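Kitchen robots get their open day, mostly on a screen

Hollonard opened its Narside building to the public one afternoon in June, promising a look at "the kitchen help of tomorrow." Visitors who came to see a robot handle dishes got one, but it lives inside a computer. The company's arm does its kitchen work in simulation, and that is what ran on the big monitor for most of the visit. 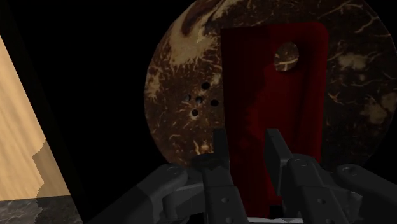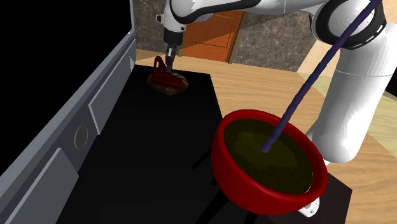
Views from the simulated kitchen.

The software is called Delis. Hollonard says it lets a robot practice a chore over and over with no broken plates and no one standing by to clean up. A presenter told the crowd that the system had logged 1422 practice runs in the past month, on a short menu of tabletop jobs. The number went up on a slide and stayed there for a good while.

What the slide left out was how many of those runs ended well. Asked about it from the floor, the presenter said the success rate "depends on the task" and moved on. Asked again later, a second staff member gave 65 percent for the best of the current jobs and had no figure ready for the worst. A dishwasher that got through 65 percent of a load would be sent back to the store.

There is also the matter of the room. A simulated kitchen can be given any finish its makers like, and this one has a marble look on the walls and some odd textures on the tableware. Hollonard says changing the surfaces helps the robot cope with homes it has never seen. That may be right, and other groups make the same case. But the company showed no side-by-side test in a real kitchen, and when a visitor asked to see one, the answer was that such tests are planned with Magagula, a local catering firm, later this year. Magagula had no one at the event and no materials on the tables.

The demo hall was set up for 700 people over the afternoon. Hollonard did not say how many came. By 4 p.m. there were plenty of free chairs, and the session on home use — the one most people seemed to be waiting for — had been cut down to a short talk without a demonstration.

None of this means the work is bad. Practicing on a computer first is a sensible way to train a machine, and staff were patient with questions about wages, safety and cost, even when they had little to offer on the last one. No price has been set and no product has been named.

Still, the flyer handed out at the door said the robot is "ready to lend a hand at home." Nothing shown at Narside backs that up. A spokesperson said the wording would be looked at before the next open day, for which there is no date yet.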